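Why Does a Spill Spread Out?

Knock over a cup of juice and the puddle never looks the same twice. It may have a long arm on one side and a dent on the other. A spill on a wooden cutting board can tell us a lot about how liquids behave.

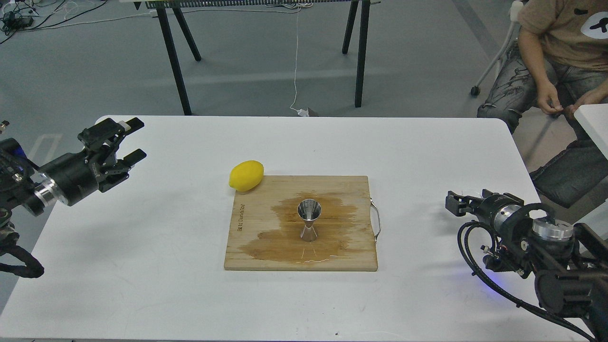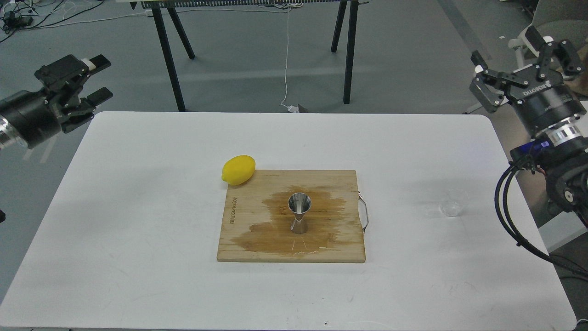
A brown spill on a wooden board, with a metal measuring cup and a lemon.

A liquid has no shape of its own. Gravity pulls it down, and when it can't go down any more it moves sideways. If the board tips even a tiny bit, more of the liquid goes to the low side.

Water also sticks to itself. Its smallest parts, called molecules, pull on each other. This pull makes a kind of skin on top, called surface tension. It is why a small drop on a plate stands up in a round bump.

Wood is different from a plate. It is full of very thin tubes that once carried water up the tree. When a liquid touches wood, some of it gets pulled into the tubes. Scientists call this capillary action. Paper towels work the same way.

What makes a stain?

Drinks like tea and cola are mostly water with color mixed in. The water dries into the air. The color can't do that, so it stays in the wood. Wipe a spill soon and less color is left behind.

Metal and lemon peel don't soak up liquid the way wood does. A metal measuring cup can be rinsed clean in a few seconds. The two-ended kind is called a jigger. Each end holds a different amount.

Try it yourself

You need a plate, a paper towel, a spoon and a cup of cold tea. Ask a grown-up first.

Put one spoonful of tea on the plate and one on the paper towel. Wait 12 minutes. Which spot is wider? Which one can you wipe away?

Now tip the plate a little and watch which way the tea runs.

Words to know

Molecule: a very tiny part of a substance.
Absorb: to soak up.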